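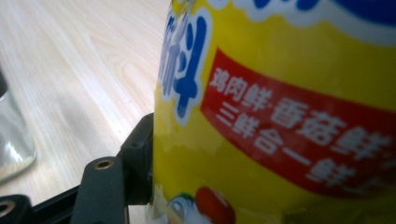

Yellow plastic container or package with chicken and shiitake mushroom wording on a red banner, on a wood-grain tabletop.

July 2, 2021
By Arnel Samonte, Gatchalian Kitchen Skills Program

Storing and Using Dry Seasoning in a Shared Kitchen

These instructions apply to all persons who cook in the Gatchalian teaching kitchen. They cover granulated and powdered seasonings sold in plastic packages, including chicken, mushroom, and mixed savory types. Liquid sauces and fresh herbs are covered separately.

Reading the package

Read the front of the package before opening it. Many seasonings stocked in the kitchen are labeled in Chinese, and two products with similar colors may differ in salt content and flavor. The character 料 appears in many words for seasoning and ingredients, and should not be used alone to identify a product. Look for the words that name the flavor. On the yellow package, the line 鸡肉鲜·香菇鲜 refers to the savory taste of chicken and of shiitake mushroom. The line beneath it, 三鲜合一鲜, may be read as "three freshnesses combined into one."

Users who do not read Chinese should ask the instructor on duty for a translation and write the English name on a label. Any person cooking for someone with a food allergy must have the full ingredient list read aloud before the product is used. The front wording is not a substitute for that list.

Opening and transferring

1. Clear a section of the table and wipe it. Allow the surface to dry completely.

2. Select a glass jar with a tight lid. Wash it in hot water, turn it upside down on a rack, and leave it until no moisture remains inside. Seasoning placed in a damp jar will form a hard cake within days.

3. Cut the package straight across the top with kitchen scissors. Do not tear it by hand.

4. Pour slowly, using the wide steel funnel from the second drawer. Stop when the contents reach the shoulder of the jar. A standard storage jar holds roughly 300 grams.

5. Fold the top of the package down twice, press out the air, and fasten it with a clip. Return the remainder to the dry goods cabinet.

6. Label the jar with the product name, the date of opening, and the expiration date printed by the manufacturer. Keep the original package until the jar has been emptied.

Measuring

Use a dry spoon at all times. Do not shake seasoning directly from a jar or package over a steaming pot.

For soup, begin with half a teaspoon to each quart of liquid and taste before adding more. For stir-fried vegetables, add one quarter teaspoon near the end of cooking and toss well. For dumpling or bun filling, mix the seasoning into the meat first and rest the mixture for 10 minutes before the vegetables go in. Reduce any other salt in the recipe. Most prepared seasonings of this type already contain a considerable amount, and soy sauce will add to it.

Storage and disposal

Keep jars away from the range and out of direct sunlight. Shelf 3 of the dry goods cabinet is reserved for opened seasonings. Unopened stock is held in Room 418 and may be signed out at the start of each session.

Discard any seasoning that has changed color, smells stale, or shows signs of insects. Small lumps that break easily under a spoon are acceptable. The cabinet is emptied and cleaned each December, and unlabeled jars are discarded at that time.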